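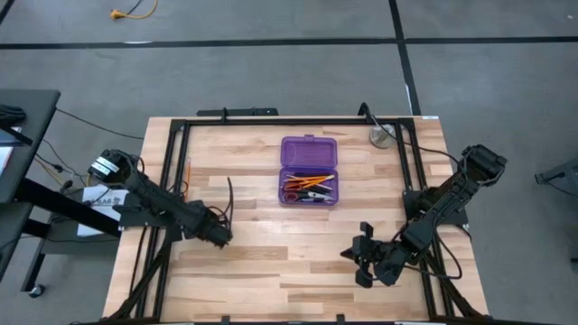
## Rounding up at the checkout

Since December I use the Clorkell app to pay for most of my groceries, and last month it got a new button. When you pay, you can round up to the next full euro, and the difference goes to school supplies for children in Aditz, where the flood closed 3 schools.

I was a little suspicious of this button. An app which already knows what I eat now wants also my coins? But my friend Rafail Vlachopoulos teaches in one of these schools, so I wrote to him and asked if something really arrived. He answered that his school got 148 sets, with notebooks, pencils and a ruler, and that the older pupils would prefer calculators.

My own total is small, nearly 4 euros. The page inside the app shows 1,298 people from my town who did the same.

Two things I would change. The button is turned on again after each update, and I find this not polite. Also there is no receipt, only a green check mark. I wrote to their support about both and I am still waiting for the answer.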